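Speaker notes, Dornwood evening talk, Friday
Subject: how to eat lunch slowly when you work at home

1. Opening (5 minutes)
Say good evening. Thank Stasaren for the room. Ask who ate lunch today in front of the screen. Wait for the hands, do not hurry. Then tell about my own first winter at home, when I ate bread over the keyboard until February.

A plate and a mug are enough for a start.

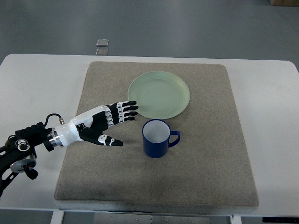 2. The 45 minutes
Explain that 45 minutes is for the whole pause, with cooking and washing. Soup from the evening before is good. Mention the Munasinghe lentil recipe, copies are by the door.
Speak slower here. Last time I lost the back rows.

The blue mug stays on the mat, close to the plate. Drink during the meal also, small sips. 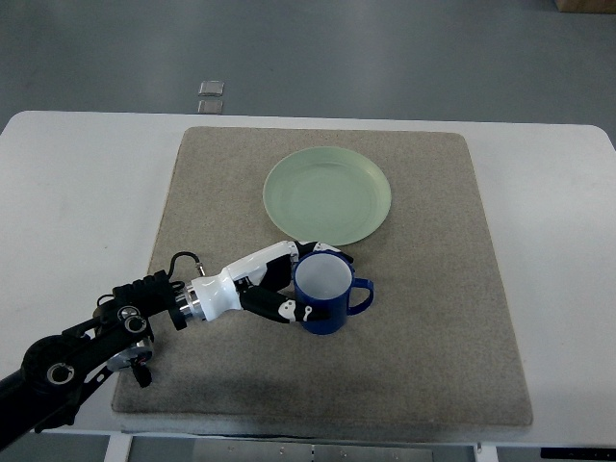 3. Clearing the table
Put the work things in another place before you sit. After the meal, leave the table for a short walk.
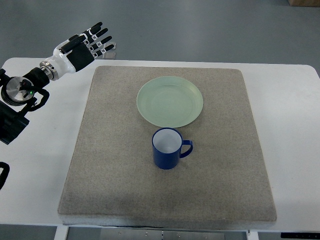
In Ostuvetti one listener replied that with small children even ten quiet minutes are a luxury, and that she would start with only two lunches a week. Agree with her. Go to questions.

Contact: talks desk, Stasaren | © Stasaren | Back to top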